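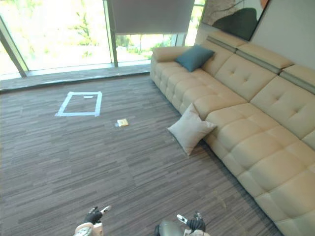

Grendo to Release Restored Edition of Thriller "Paul" in April

CLERKDALE, Mar 4, 2021 - Grendo, the home video label owned by Gramance, will release a restored edition of the small-town thriller "Paul" on Blu-ray and digital in April. It will be the first time the film has been sold in high definition.

"Paul" follows a school bus driver who comes back to his hometown after 18 years away and finds that most of the people he knew deny ever meeting him. The film was shot in 23 days on a small budget and had a short theatrical run before going to VHS. A DVD came out later but went out of print, and used copies have been hard to find.

The new transfer was made from the original camera negative, which had been kept in a storage unit by the film's director, Kwok-wai Wei. Two reels had water damage and were repaired using a release print. Wei approved the final color.

"The old tape was too dark, and people thought I did that on purpose," Wei said. "You could not see who was standing in the barn. Now you can, and I think the ending plays better for it."

The release includes the theatrical cut and a longer cut that was screened once for a test audience. The longer cut adds 16 minutes, most of them in the middle section at the county fair. The added footage comes from a work print and is lower in quality than the rest of the film. Viewers can choose either version from the main menu.

Sheldon Cloutier, head of catalog releases at Grendo, said the label had been asked about the film for years.

"We get letters about this one," Cloutier said. "The rights were split between two companies, and it took a long time to get them in one place. Once that was done, the work on the picture and sound went fairly quickly."

Extras on the disc are:

New audio commentary by Kwok-wai Wei
"Back to the Depot," a 60-minute documentary on the making of the film
Deleted scenes, without sound
Original trailer and two TV spots
Still gallery
English subtitles for both cuts

The original mono soundtrack has been cleaned up and is the only audio option besides the commentary. The first pressing comes with a slipcover and a printed booklet with an essay on the film and pages from the shooting script. Later pressings will have the disc only.

The digital version will carry the theatrical cut and the trailer. Pre-orders open this month through the Grendo online store. Review discs will be sent to press in the order requests are received, and stills are available from the Gramance press office.

About Grendo

Grendo releases horror, crime and science fiction films on disc and digital. It is based in Clerkdale and is a division of Gramance.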